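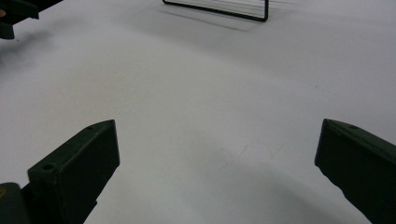 Lecture notes prepared by Rekha Malhotra, Trevgate School of Law

Unit 4: Limitation periods in workplace injury claims

Students should read Jonby v. Pelupessy before Thursday. The claimant gave notice 173 days after the accident; the statute allowed 300. The employer argued that notice to a shift supervisor did not count.

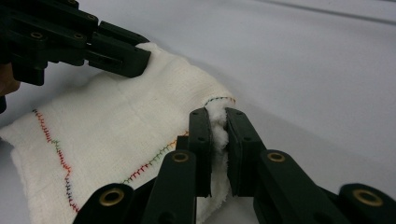
Rekha Malhotra

The court held that a supervisor receives notice for the company. Compare the dissent at paragraph 40.

40 shares | 2 comments

Riet Postma: Is the dissent on the exam?

cultum: Paragraph 40 is missing from my copy.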